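Humanoid in simulation tips over or vibrates when it should only stand still
Simulation and control > Legged robots
Posted by kocabas_k, 2019-03-20
Tags: standing, contact, safety stop

Hello everyone. I have a problem with a standing controller and I already lost many evenings with it, so I hope somebody recognizes the symptoms.

I run a humanoid model in a kitchen scene. The simulator is Grultix with the default contact settings, and the controller is my own joint position controller, running at 200 Hz. Before the robot does any work in the kitchen it must stand quietly with bent knees and arms hanging. On an empty flat plane it can do this as long as I like. In the kitchen it stands well at first, then the ankles begin to shake, the shaking goes up to the knees, and after 5 seconds of simulated time the safety stop cuts all motor torque. Then of course it falls, one time directly against the counter.
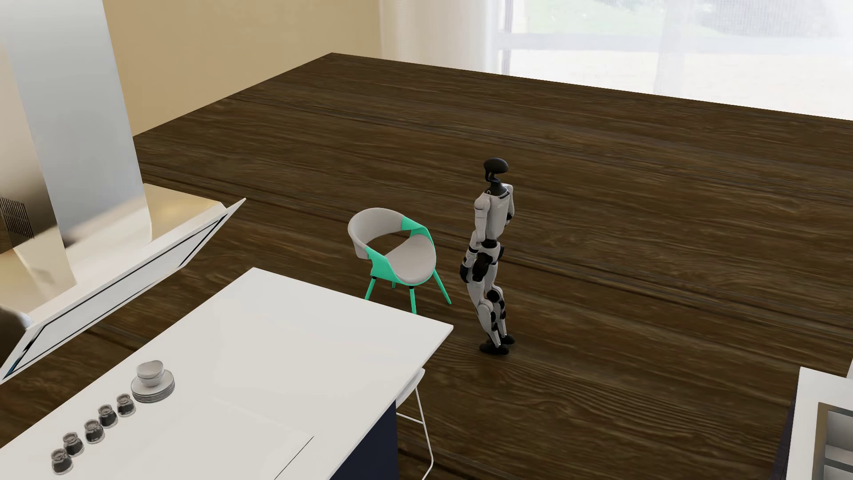 I have checked the masses of all links and the joint limits, and they are the same in both scenes. I also lowered the ankle gains to 80 percent. With this change the fall comes later, but it comes. The log shows no error before the stop, only a warning "contact depth exceeded" which repeats many times for the left foot.

My second worry is the safety stop. We want to use the same stop logic on the real machine in May, and I don't like that the stop itself makes the robot fall. Is it normal to cut everything at once?

Thank you for any idea, also for small ones.

demov_lab
The warning about the left foot is your hint. Look at how the floor is made in the kitchen scene. In many ready-made rooms the floor is not a plane but a mesh of triangles, and the foot can touch an edge between two of them. Then the contact normal jumps from one step to the next, and your ankle controller tries to follow it.

Do this test: keep the visible floor as it is, but turn off its collision. Put an invisible flat plane at the same height, with nothing else changed. If the shaking is gone, you have found it. If it stays, write the contact forces of each foot to a file at every physics step – not at every control step, or you will miss the peaks.

Also check the starting height. If the feet start a little inside the floor, the solver pushes them out with a big force. My own robot had this, and it looked exactly like bad gains. I spent two weeks on the gains.

About the stop: no, please do not cut all torque on the real machine if it is standing free. We use two levels. The first one holds the last good position with high damping and lets the knees go down slowly. The second one cuts the power, and it is only for the red button or when the first level fails. For the first tests keep the robot on a hanging strap anyway, and keep people out of its reach.

janimton77
just increase solver iterations, i put 2,000 and never had problems again. slow but works

demov_lab
It can hide the problem, yes, but the normals will still jump, and with so many iterations I think the simulation will not run in real time on a usual computer. I would do the plane test first.

kocabas_k
Thank you both. I made the plane test and the shaking is gone, also with the old gains at full value. The floor of the kitchen was a mesh, and one long edge was passing under the left foot. The starting height was wrong too, only by a few millimeters, and I corrected it.

I tried the solver iterations on the old floor as well. The robot stood longer, but the warning was still in the log, so I went back to the normal number.

For the stop I will write the two levels as you described. I still don't know how to choose the damping for the slow knee bend – if I take too much, the robot leans backward before it is low enough. Maybe I will open another topic for this when I have some curves to show.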